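Stamping and Mailing Handmade Cards Without Losing Your Mind

Posted 2024-09-08 by Doina Vukčević

Card tips, fast, because I have a stack to get out before the Planville post office closes. Been making my own since May and my desk looks like it.

Fold first, decorate second. Always. Score the line with a bone folder or the back of a butter knife. Two light passes beat one hard one. If the fold cracks you're going against the grain, turn the sheet and try again.
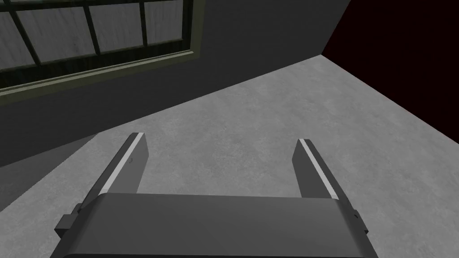

Glue is where most cards go wrong. Too much and the front ripples. Thin line, quarter inch in from the edge, then press under a heavy book for 11 minutes or so. I work on the craft room floor when the table is full. Plain gray concrete like the floor in the picture is great for this, flat and hard and you can scrape dried glue right off. Put down wax paper anyway. Carpet is hopeless, don't even try.

Ink pads: store upside down. Keeps the ink up by the surface. My old Garkico pad was bone dry and a few drops of glycerin brought it back, left it overnight in a zip bag. Clean stamps right away with a baby wipe, the alcohol free kind. Dried ink in the tiny letters is a toothpick job and it takes forver. 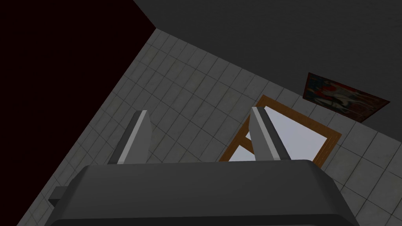

Same goes for the clear stamps. Soap and water, air dry, back on the sheet sticky side down. No paper towels, they leave fuzz.

Envelopes. Measure the card, add a quarter inch each way. Buttons or thick ribbon on the front? Take it to the counter and ask, a lumpy envelope can cost extra. Or slip the whole thing in a padded mailer and be done.

White pen on dark envelopes looks so pretty but smears. Let it dry longer then you think. I write the address the night before.
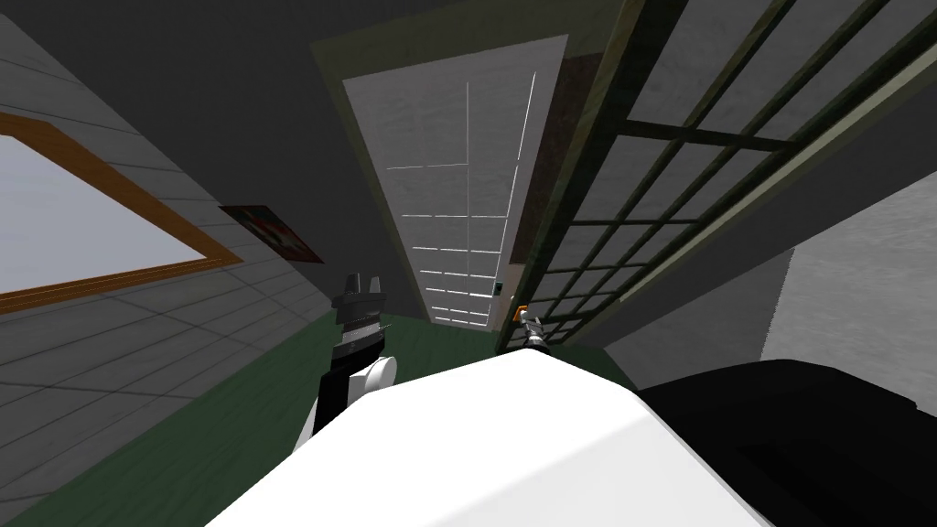

Green floor, white and black arm, two short gray fingers.

Scraps: keep anything bigger than a stamp. Sort by color in old Ernoser tins, lids off so you can see. Skinny strips make good borders. Toss the rest, you wont use it.

Stamps for mailing, buy extra. Ok, off to the post office.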